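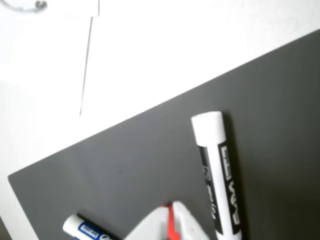

Version 5 of Talline, the free backup utility from Bastell, came out on 1/22/19, and it's a terrific update for anyone who still copies folders by hand. The big addition is versioned snapshots: the program now keeps older copies of every file you change, so you can go back to last week's draft with a right click. The main window has been redrawn too, and the new default theme is a dark charcoal gray, close to the shade of a desk mat on a white table, which is much easier on the eyes than the old bright blue. You can switch back under Options if you miss it!

Speed is up as well. Lead developer Morena Grasso rewrote the file comparison routine last fall, and on our office machine a folder of 1128 documents was checked and copied in 2 minutes flat (the previous release needed a coffee break for the same job). Network drives are handled properly at last, and a dropped connection no longer means starting over from the first file.

The installer takes up some 260 MB once unpacked and runs on Windows 7 and later. Existing backup jobs are imported the first time you start the program, passwords included. A Mac edition is planned for September, and I can't wait to try it.

Comments

Csaba O.: Does it still skip files that are open in another program?

Elisa Serra: It copies them now, Csaba. There's a checkbox for it under Advanced.

drirley: Upgraded last night, all my jobs came across fine. Love the snapshots!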